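Comparativa de pinzas para carga frontal

La comparativa de pinzas para carga frontal es la serie de pruebas con la que intentamos averiguar qué mano le conviene a un brazo que tiene que meterse en un tambor. La empezamos en Kultatholm en julio, y esta entrada la escribo yo, que soy bastante parcial (aviso: me gusta la Prenness más de lo que debería).

Una lavadora industrial castiga todo lo que sobresale. El aro es grueso, la puerta abierta ocupa el lado derecho y el antebrazo solo puede entrar por la izquierda, en diagonal.

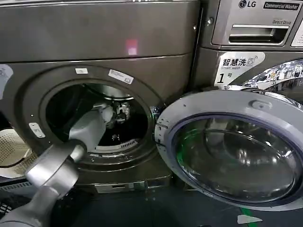 Con cada configuración repetimos 40 entradas, siempre con el mismo controlador Tambunan, y apuntamos los roces contra el aro. En total salieron 127 intentos válidos, ¡y yo que esperaba la mitad! Ningsih Pattinasarany revisó los registros y tiró unos cuantos en los que el reloj de la muñeca se había desajustado.

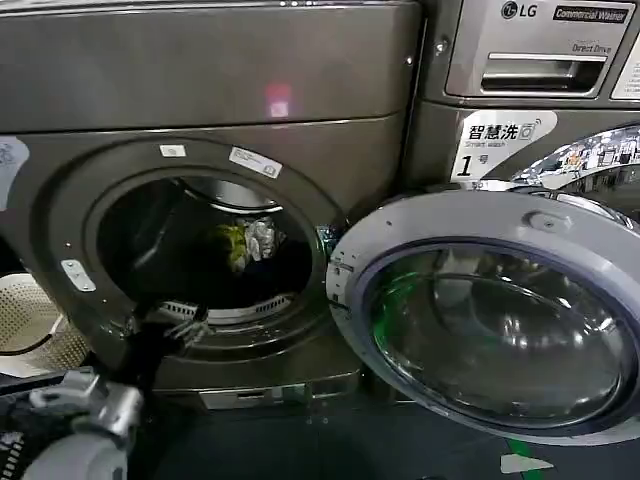 El umbral de fuerza fue lo que más discutimos. Yo lo quería en 30 newtons y Ningsih bastante más abajo, sobre todo para la zona del borde inferior, donde los dedos negros quedan justo a la altura de las lamas gris claro. Además, una prenda verde amarillenta y otra plateada y arrugada, al fondo de un tambor tan oscuro, le plantean a la cámara dos problemas distintos, el poco contraste y los brillos. La calibración Buvdale ayuda algo con lo segundo; con lo primero seguimos peleándonos.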